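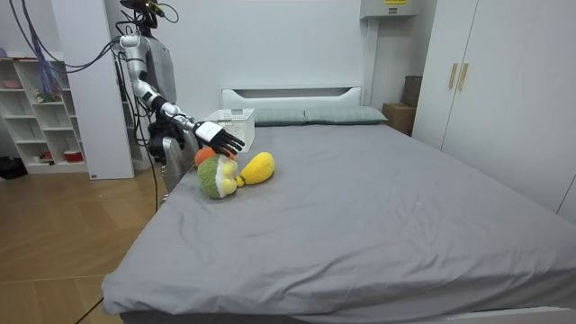 Peluche verde e amarelo sobre a cama de casal, com um cesto branco junto às almofadas.

Miranda recebe recolha de peluches e roupa de cama

A loja Povus, em Miranda, abriu uma recolha de peluches e roupa de cama usada, que decorre até novembro. Os artigos podem ser entregues ao balcão, durante o horário normal, em sacos fechados e com uma etiqueta a indicar o conteúdo.

São aceites peluches de qualquer tamanho, lençóis, fronhas e capas de edredão. Ficam de fora as almofadas, os colchões e os brinquedos com pilhas. Cada pessoa pode deixar até 3 sacos por visita.

A organização pede que os peluches sejam lavados antes da entrega – de preferência a 30 graus, dentro de uma fronha – e que sequem por completo. Os lençóis devem vir dobrados e separados por medida, de solteiro ou de casal.

No quarto, a loja recomenda um cesto de plástico com aberturas laterais para juntar os bonecos que costumam ficar espalhados em cima da cama. O mesmo cesto serve para guardar os que não forem doados.

A triagem será feita no armazém da Drollum, onde já se encontram 75 peluches da recolha anterior. Os artigos em bom estado seguem para nove creches e dois lares do concelho. O material sem condições de uso será encaminhado para reciclagem têxtil.

2023-08-05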